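Bustden Community Help > Robots and Automation > Teaching and training data

How many example runs before I can stop changing the kitchen?

Posted by Nantana Kamolrat, 4 January 2025

Hello all, and sorry in advance if this rambles a bit, I've been staring at vegetables for far too long! I'm building up a set of teleoperated examples for a two-armed kitchen task, all in simulation for now. The job is simple enough on paper: the vegetables start out in different places on the worktop and the arms have to get them all onto the plate. I drive both arms myself and save each run that finishes properly.

So far I've got 200 good runs. Every one of them has the same plate, the same boards and the same granite top, with only the start positions of the vegetables shuffled. I trained on the lot last night and it does nicely when things begin near where I usually put them, but it goes to pieces if I move the plate towards the middle.
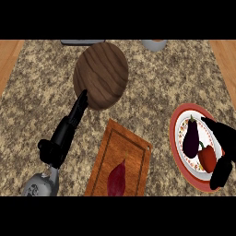
Sweet potato still on the cutting board, aubergine and pepper on the plate.

My worry is that I've spent weeks on something too samey. Should I keep the setup as it is and simply record more, or start moving the plate and swapping the worktop now? I'd also love to know whether runs where I fumble and try again are worth keeping, as I've been binning those (there are plenty, I'm afraid). I'm using Nakadex to label and store everything, if that makes any difference.

Posted by Bivska

Welcome, and please don't throw the first batch away, it's a perfectly good start! I went through much the same thing with a tidying task. I had 1001 runs by the end, and I'd say the last few hundred taught it very little, as I'd got so used to the job that my hands did the same thing every time.

What I'd do is leave the worktop alone for now and move the plate. Pick six spots for it, including a couple that feel awkward to reach, and record a small batch at each. Train again after that and see how it copes with a spot you left out. Once that's behaving, change the surface and the lighting. If you change everything together you'll have a dreadful time working out which bit helped.

As for the fumbles, keep the ones where you recover and finish. Mine used to freeze after a missed grasp until I put those back in. Give them their own tag in Nakadex so you can train with and without them, and do bin any where you stopped halfway to answer the door.

Posted by Ông

more is better. I have 2253 and still adding

Posted by Nantana Kamolrat

Thank you both! Bivska, I've started on the plate positions this evening and fished some of the fumbled runs out of the deleted folder, so I'll try it both ways and report back. The far left corner is horrible to reach, by the way.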